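Grendanano office forum > Furniture > desk + shelf combo for the new floor?

tilewalker7
Got the gray wood-grain desk in. Little white drawer unit under the right end. Floor is polished tile, shows everything
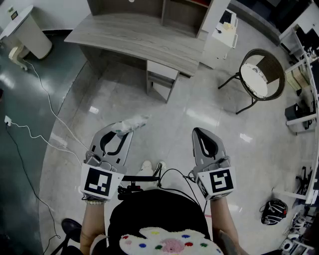

Desk, top of pic

mopbucket
Is that the Jollon? Felt pads on the legs or teh tile will scratch.

graphpaper24
Pads fall off in a month. Purolex mat – done.

mopbucket
Mats on glossy tile slide. No.

tilewalker7
Ok ok. Shelf next – keep or swap for the Åberg at 700?
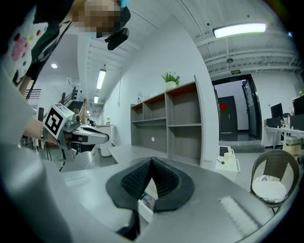
Gray/white shelf, plant on top

graphpaper24
Keep it. Compartments are empty anyway, fill thsoe first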